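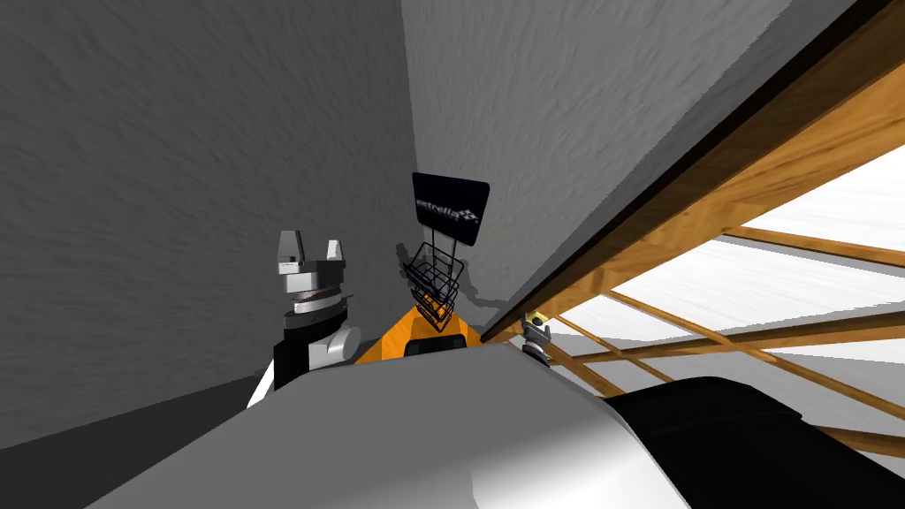 Brosolus Cycling Club, rides meeting
Friday, May 16, 2025, upstairs at the Punness

Present: Maeve Ó Dubhghaill (chair), Ibrahim Ezeani (notes), the usual Sunday lot. Apologies recieved from two.

1. Last minutes
Read, agreed. Puncture kits still not bought, carried over from March.

2. Guided weekend, Patomum hills
Dates not fixed. Guide wants groups of 6, no bigger. We have 32 down so far, so more leaders needed or a cap. Long chat, no vote. Maeve to ring guide and ask about a slower group on the forest track, the gravel bit past the ford is rough on narrow tyres. Deposit of £500 due before beds are held. Agreed to pay.

3. Olatunji loop
Bridge shut, diversion goes by the main road. Not nice with lorries. Suggested we run it anticlockwise and start earlier. Ibrahim to ride it and send the route file round. Cafe at the top can take us if we ring ahead, cash only.

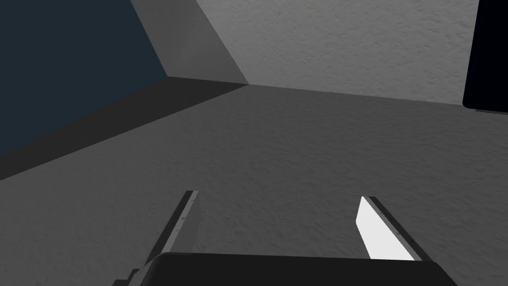 Ibrahim said the anticlockwise way puts the steep climb in the first hour and newer riders will be cooked by the cafe, could we not meet at the reservoir and skip it. Some support. Left open till he has tried both.

4. Helmets and lights
Same rule as before. No lights, no evening ride. Leaders to send people home if they have to.

5. Jerseys
Minimum order 40. Not there yet. List stays open. Sizes come up small, try one on frist.

6. AOB
Spare wheel left in the van, black rim, please collect.

Next meeting same place, date by email.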